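Cludton to lend out tidying kits, but will the floors be any clearer?

Families in Cludton will be able to borrow a "tidy-up kit" from the town library from 15th December, under a scheme that its backers say will teach small children to put their toys away. Anybody who has lived with a small child may want to wait for the evidence.

The scheme is called Bretunier, after the play programme it is borrowed from, and the kits are supplied by Skendia, a firm better known locally for its shelving. Each one comes in a drawstring bag and holds a few foam cubes, a small ball, an open container to put them in and a plain sheet to cover the table. There is also a booklet, which at 28 pages is by some distance the most substantial thing in the bag.

The idea is simple enough. A grown-up spreads the sheet over a table, scatters the pieces and asks the child to pick them up one by one and drop them in the container. When everything is in, it is tipped out and the whole business starts again. The booklet calls this "a complete cycle of care". Most households call it clearing up, and have been doing it without a booklet for some time.

The library has 708 kits on order. That is a lot of foam for a town this size, and the number looks odder still next to the trial in May, when 201 families took part. Those families kept the kit for seven weeks and then filled in a form saying whether tidying at home had become easier. Skendia says "a clear majority" reported an improvement.

How clear? The firm has not published the answers. Asked for them, it sent a two-page summary with a bar chart that had no scale on it. It did not say how many of the families returned the form, or whether any similar group had gone without a kit over the same weeks for comparison. Seven weeks is a fair stretch in the life of a two-year-old, and plenty of children get better at things in that time with no help from anyone.

Friederike Kohlhase, who is running the scheme for Skendia, is untroubled by this. "We never said it was a laboratory study," she said at the library last week. "We gave families something to do together at a table and they told us they liked it. The tidying follows from that."

It may do. But liking a kit and having a tidier living room are different things, and the leaflet now on the library counter promises the second. "Less mess in weeks" is printed across the front in large letters. Kohlhase said the wording was "on the enthusiastic side" and would be looked at when the leaflet was next reprinted. She could not say when that would be.
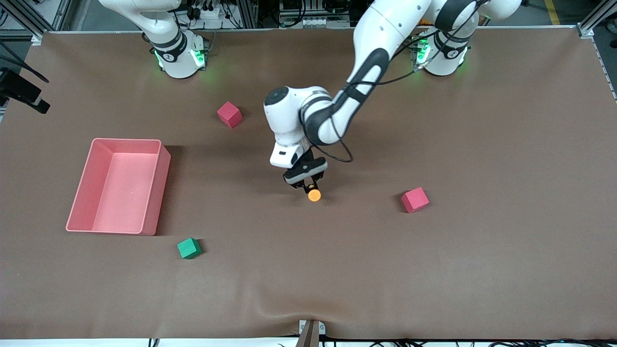 Foam cubes and an open container on a brown-covered tabletop, with an orange ball held above it.

There is something to be said for the contents. Foam makes no noise when it lands, which parents in flats will be glad of, and it does little harm when thrown. A plain cover makes good sense too. Red and green cubes are easy to spot on brown, and a child who can see what is left to pick up has a better chance of finishing than one staring at a patterned rug.

The open container is sensible for the same reason. A lid is one more thing to fight with, and one more thing to lose down the back of the sofa. The booklet spends a page and a half on this point, with a paragraph on "visible belonging" that could have been left out with no loss to anyone.

The trouble is that a few pieces on a smooth cover are very little like a bedroom floor on a wet afternoon. Real mess comes in all sizes. It has wheels and hair, it belongs to somebody's brother, and half of it is under the bed. A child who will happily drop a cube in a container at the kitchen table may feel no call whatever to do the same with a jigsaw at bedtime. The booklet deals with this in a single line, advising parents to "extend the activity to other items when ready".

Then there is the money. Setting up the loans has cost the library £1,519, spent on labels, bags, storage racks and a day's training for staff. The kits themselves are being provided free by Skendia for the first year. After that the library may hand them back or pay to keep them, at a price that has yet to be agreed. Agreeing the price before taking the delivery would seem the more usual order - but the papers put before the library's managers say only that terms will be "reviewed in partnership".

Kohlhase denied that the free year was a way of selling shelves. The final section of the booklet, headed Next Steps at Home, recommends low open storage within a child's reach and shows a unit from the Skendia range. "It is one page," she said. "People ask us where to put the toys once they have been picked up, and we answer them."

Washing is another matter still being settled. Foam soaks up whatever is spilled on it and small children put things in their mouths. The library says returned cubes and balls will be wiped down and left to dry before going out again, and that any bitten pieces will be replaced. It has not said how many spares it holds. During the trial, replacement pieces came from a box kept at the issue desk, and two parents who took part said they had been given cubes that did not match the rest of the set. Neither thought their child had noticed.

Loans will be for three weeks, with one renewal, which is shorter than the trial on which the claims are based. Asked why, the library said the longer period would have meant too much waiting. With 708 kits for a scheme that drew 201 families, that is hard to follow.

None of this makes the kits a bad thing to borrow. They cost nothing at the counter, they fit on a kitchen table and they will fill a dull half hour. Parents who would like to try the method before joining can also do so with a washing-up bowl, an old sheet and whatever is on the floor.

Kits can be reserved at the issue desk with a library card. The full trial results have been requested again, and Skendia says it will reply in the new year.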